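Noda suspends robot handling work at Stuston after gripper fault

2023-10-14

Noda has suspended automated handling at its Stuston site while it investigates a fault in the gripper of one of its robot arms. The gripper released its load without a command on 3 occasions in August and again this month. No one was injured.

According to a notice issued to staff, the releases occurred when the arm changed direction at height. In the most recent case an object fell up to 40 centimetres onto the work surface. The control system recorded the fault as code 2202 but did not bring the arm to a stop, as it is programmed to do.

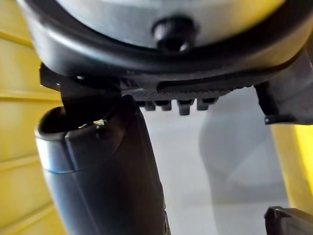

The underside of a robot gripper, with a black cylindrical object below the textured pad.

"The fall itself was minor. Our concern is that the arm kept moving," said Ikechukwu Afolabi, head of operations at Stuston. "It will not return to service until we understand why."

Early checks point to a worn cable between the wrist and the gripper — a part that was not covered by the regular inspection program. Nine other arms of the same model are being examined at Stuston and at the company's Hasholm centre.

Bukola Olaniyan, the safety manager, said staff had been told to stay outside the marked area whenever an arm is powered, including during testing. An outside engineering firm, Nwosu, will review the stop function and report to Noda.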